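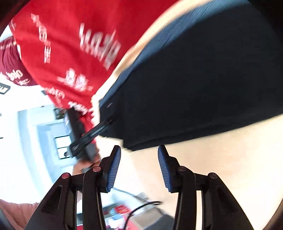
Section 3: Folding and Layering

Follow these steps before you load the Anell linen chest (models 433 and 605). Work on a clear, pale surface where lint and loose threads are easy to spot against dark fabric.

1. Empty all pockets and close any zippers, snaps or drawstrings.

2. Lay the piece down with the hem toward you. If it has a double hem or a layered edge, smooth the layers by hand until they lie flat. Do not pull on the stitching.

3. Where a dark fabric meets a blue band or trim, fold along the main fabric. A fold made in the band can leave a line that is hard to press out.

4. Fold in the short ends first, then the long sides. Leave thick corners on the outside of the fold.

Note: New dark fabrics may shed dye. Wash them separately two times before storing them with light-colored pieces.

5. Spread the cream sheet or blanket over the bed or table. Small gentle folds are fine at this stage.

6. Set out the fleece next to it. Printed fleece, such as a red wedding blanket with white lettering, should be folded with the print facing in. Keep the fold off the large characters if the size of the blanket allows.

7. Rest small dark items, including padded or lined ones, on top of the cream layer while you decide where they go. Flatten them lightly with your palm. Creases from handling will usually relax overnight.

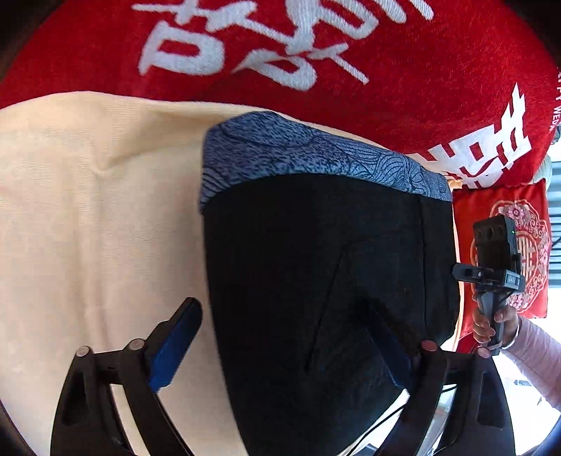
Loading the Chest

1. Place the heaviest blanket at the bottom. On model 605 this can be a full-size fleece - on model 433, use a throw.

2. Put a sheet of acid-free paper between red fabric and anything cream or white.

3. Add the lighter pieces, then the small items. Stop when the stack is level with the fill line.

4. Lower the lid with both hands.

CAUTION: Do not store damp fabric. If a piece feels cool or heavy, air it for a full day first.

CAUTION: Do not iron fleece. Heat will flatten the pile and may damage the print.

Replacement paper and lid stays can be ordered from Kragh parts service. Give the model number printed inside the lid.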